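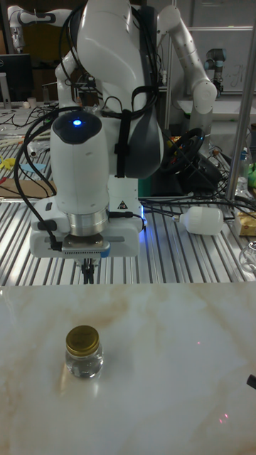
White bottle, brown box, glass thing. The bench as of this afternoon.

17/10/2025

Went in meaning to clear the metal table and came out having cleared most of a drawer that had nothing to do with it. I'm told this is a recognized condition.

The bottle is still lying on its side. I have set that bottle upright so many times that I've started to take its side of the argument. Maybe it's tired. The slots in the table don't help, because anything with a small base finds the groove between two rails and leans, and then somebody walks by with an elbow and over it goes. I put a sticky note on the shelf in September saying BOTTLES STAND UP. The note fell down.

Then there's the little cardboard box. It has been at the end of the table long enough to be furniture. Koen says it's his and he needs it. I asked what was in it and he said that wasn't the point. Koen Kramer has a degree and a mortgage and he will defend an empty box like a family farm. I offered him a shelf for it. He said he'd think about it, and went to get coffee, and I heard him laughing with someone in the hallway, so I assume the thinking went well.

The glass container I moved twice and put back twice. It belongs in the cabinet with the others, but the cabinet is full of Flamo catalogs, which belong in the recycling, which belongs downstairs, and the cart for taking things downstairs has a bad wheel. So the glass stays where it is because of a wheel. I wrote "wheel" on my hand and washed it off at lunch.

Spent a good part of the morning on the drawer. Inventory, for my own amusement: 40 cable ties in a bag that says 50, one left glove, a Grgić invoice for 2,545 that I really hope somebody paid, a tape measure that won't go back in, and a birthday candle shaped like a 2. I kept the candle. I don't know anybody turning anything with a 2 in it, but it was the only item in there in good condition.

Called Grgić about the invoice. Was on hold for 17 minutes with a flute. The man was very nice and said he'd look into it, in the voice I use when I say I'll look into things.

Wiped down the rails after that, with the cloth folded over a ruler so it gets into the slots. It's the one job in the place I enjoy. You pull out a gray worm of dust and feel you've accomplished something, and you get to show it to people, who don't want to see it. I worked around the bottle. I could have picked it up. I'd made my point with the note.

The writing on the white panel at the back is still there too, and it has gotten so faint that I can't tell if it's a phone number or a shopping list. Wiping it would take four seconds. But the minute I do, it'll have been important, and I'll be the person who erased it until I retire.

Vovungate are coming by next week to look at the room, so there was an email from upstairs asking us all to "refresh our surfaces." Koen replied to everyone that his surface was refreshed. He moved the box an inch. I measured, with the broken tape.

Home late. Kitchen table at my place has Fovach bags on it from the weekend, still not unpacked, and a bottle of dish soap on its side next to the sink. I left it there and made toast.

Tomorrow: wheel.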